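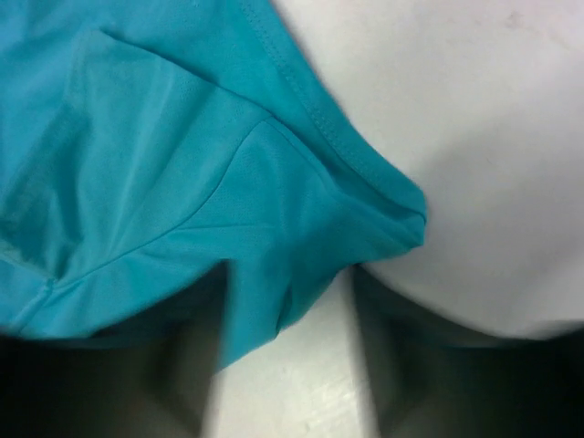

Hem stitching and a body seam on turquoise athletic fabric. Seams and hems are the stiffest lines on the garment and decide where it will fold.

Folding and Storing Synthetic Sports Shirts
Iveck Household Notes - Laundry and Linen

Cotton T-shirts hold a fold well. The fibers crease under hand pressure and friction between layers keeps the stack together. Lightweight synthetic shirts behave differently. The yarn is smooth and springs back, and the layers slide over each other. A method that works on cotton will often produce a packet that opens as soon as it is put down.

The notes on this page apply to knit athletic shirts, team jerseys and training tops, with or without mesh panels. They don't apply to lined jackets or to anything with a waterproof coating.

Work surface

Use a smooth, hard, flat surface at counter height. A laminate desk, a kitchen table or the top of a chest freezer will do. A bed is the usual choice and a poor one: the mattress gives under the hand, and the fabric can't be pressed flat.

The clear area should be at least as wide as the shirt with both sleeves extended. For an adult large, allow 50 inches side to side. With less space, fold one sleeve in before laying out the other.

Wipe the surface first and let it dry. Pale synthetics pick up pencil marks and newsprint, and mesh catches on crumbs and dried glue. Run a hand over the table edge as well. A chipped edge will pull a loop in fine knit.

Remove rings and watches with raised settings. Snags in mesh can't be cut off without starting a hole. Work a pulled loop back through to the inside with a blunt needle and stretch the area gently in both directions.

Before folding

The shirt has to be fully dry. Synthetic cloth feels dry on the outside well before the thick parts are. Check the hem, the collar and the underarm seam by pinching them between two fingers for a few seconds. If any of them feels cool, hang the shirt for another 10 minutes and check again.

Fold soon after drying. A shirt that lies in a basket overnight takes on random creases, which then compete with the intended ones. If this has happened, hang the shirt in the bathroom while the shower runs, then let it dry fully. An iron is seldom needed. Where the care label allows one, use the lowest setting with a cloth in between and stay off printed numbers and transfers.

Turn the shirt right side out. Pull each sleeve through completely and straighten the cuff. A cuff left half turned makes a lump that shows through every layer above it.

Finding the lines

Most sports shirts are made of several panels. Locate the seams before making the first fold.

Side seams. On a simple shirt these run straight from underarm to hem. On many jerseys they are moved toward the front or replaced with a separate side panel. Don't assume the seam marks the edge of the garment. Lay the shirt so that the front and back hems coincide, and take the outer edge from there.

Shoulder seams. These may sit forward of the shoulder line. The collar should lie flat with the back neck higher than the front.

Hems. A hem is two or more layers of fabric held with stitching, so it resists bending across its length. Where a fold has to cross a hem, press the crossing point firmly with the thumb. Where a fold can be placed parallel to a hem, place it just clear of the stitching. A fold made directly on the stitching will roll open.

Mesh panels. Mesh is thinner than the solid knit next to it and stretches more. Smooth it with the flat of the hand from the middle outward. Pulling on the corners will distort the panel and leave a wave along the seam.

Folding in thirds

1. Lay the shirt face down with the collar away from you. Smooth from the center to the sides, then from the collar to the hem.

2. Choose a finished width. For a standard dresser drawer, one third of the body width is convenient. A piece of stiff cardboard cut to this size removes the guesswork. The one we use for adult shirts is 10 inches wide with the corners rounded off.

3. Fold the right side over to the edge of the card. Bring the sleeve back on itself so that it runs down the length of the body, parallel to the outer fold. Long sleeves may need a second turn at the cuff.

4. Repeat on the left. The two sides should meet or overlap slightly. A gap in the middle makes the packet thick at the edges and hollow in the center, and it will tip in a stack.

5. Slide the card out toward the hem. Hold the outer folds down with the other hand while doing this, or the fabric will travel with the card.

6. Fold the hem end up by one third. Press the air out before going further. Close-knit synthetics trap air, and the packet will otherwise lift by itself over the next minute.

7. Fold the collar end down over the hem end and turn the packet over.

The packet should now be a rectangle with the thickest fold on one short side. Store it with this fold up or toward the front of the drawer. Children's sizes follow the same sequence on a narrower card.

A packet doesn't have to be perfect to be stable. Slight bunching along the upper edge and a loose layer at the bottom are common with slippery cloth. What matters is that the side fold is doubled over fully. If it is, the packet can be moved in one piece with support from both sides. If it is not, open it back to step 3. Tucking loose fabric in from the outside adds bulk and doesn't hold.

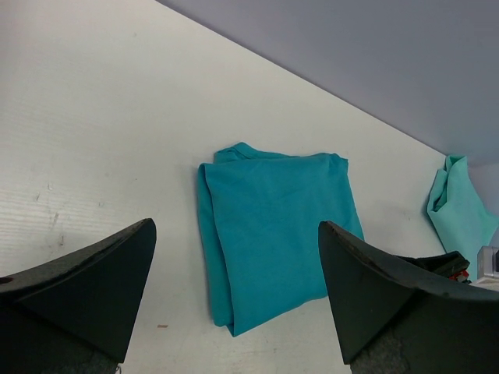
Handling a folded packet

Lift from both sides at once, with the fingertips under the lowest layer. Lifting by the top layer will unfold the shirt, and lifting by one corner will shift the layers against each other.

Set the packet down where it is going to stay. Sliding it across a drawer bottom drags the lowest layer back. If the drawer is unfinished wood, line it with plain paper. Ribbed shelf liner is not suitable under mesh.

Stacks of synthetic shirts start to slide at a low height. Keep flat stacks to six. Beyond that, file the packets upright between two fixed sides, as books on a shelf. A shoe box works as a divider. The drawer insert sold as Gruneo is made for the same purpose and fits drawers 18 inches deep from front to back; in deeper drawers it moves and needs a strip of felt behind it.

Rolling

Rolling suits sports bags and suitcases. Follow steps 1 to 4 above, remove the card, and roll from the collar to the hem. The finished edge of the hem then lies on the outside of the roll, where its stiffness helps to keep the roll closed. Rolled from hem to collar, the soft collar ends up outside and the roll tends to loosen.

Roll firmly but don't stretch the knit. Shirts with large printed numbers should be rolled with the print outward, over a core such as a rolled hand towel. Tight inward bends are where transfers first crack.

Don't use rubber bands. They mark smooth fabric and stick to some prints in warm storage. A strip of cotton tape, tied once, is enough.

Correcting a twisted shirt

Some shirts will not lie square however carefully they are placed. The usual cause is a twist in the body: the knit has relaxed after washing and one side seam has moved around to the front. Signs are a diagonal ripple running from the underarm to the opposite hem corner, and a hem corner that points up when everything else is flat.

Lift the shirt by the shoulders, shake it once and lay it down again. Align the hem first, then the underarms, and let the seams fall where they want to. Fold to the outline of the shirt and ignore the seams. A shirt that twists badly after every wash is better kept on a hanger. 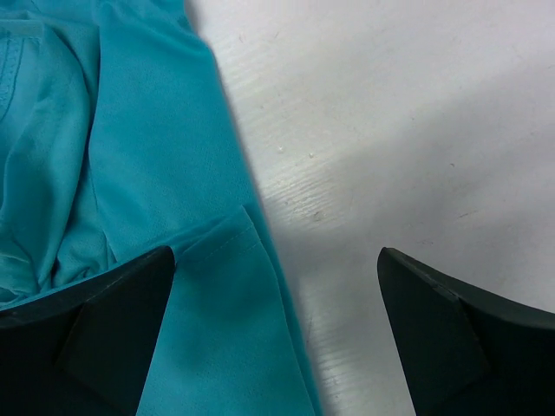 A stitched hem lying over a long, smooth panel, with the fabric bunched at lower left. Flatten bunched areas like this before making the first side fold.

Long-term storage

Wash before storing, even if the shirt was worn once. Body oils hold odor in synthetics and the smell becomes harder to remove over a season. Omit fabric softener, as it leaves a film that slows drying and makes the cloth more slippery to fold.

Use a breathable bag or a lidded cardboard box. Keep it away from direct sun and off a concrete floor. Vacuum bags are acceptable for plain shirts but press permanent lines into prints.

For a full team set, label the outside of the box with sizes and numbers and put the smallest sizes on top. The equipment room at Brunet Field in Jistmont keeps 400 shirts this way, in boxes filed by size, with a sheet inside each lid. Boxes packed in October are opened in spring, and the shirts go through one rinse before use.

Refold anything that has been stored for more than a season, moving the creases a finger's width from where they were.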